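# Hiltgate unit, walk-through gallery

Wagner Lacerda sent the listing with the words "gallery-ready" in it, so I went over on 8 Oct 2022 to check. The agent quoted 40 minutes and we needed 20. I'm told the light is wonderful. I'd like to see it in March before I believe that, and I'd want a second opinion on the ducts from Roscoe Lindgren before signing with Genley.

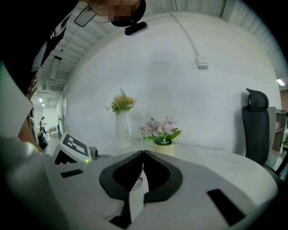 Main room: big white wall, corrugated ceiling panels, ducts on show. One thin cable down to a wall box.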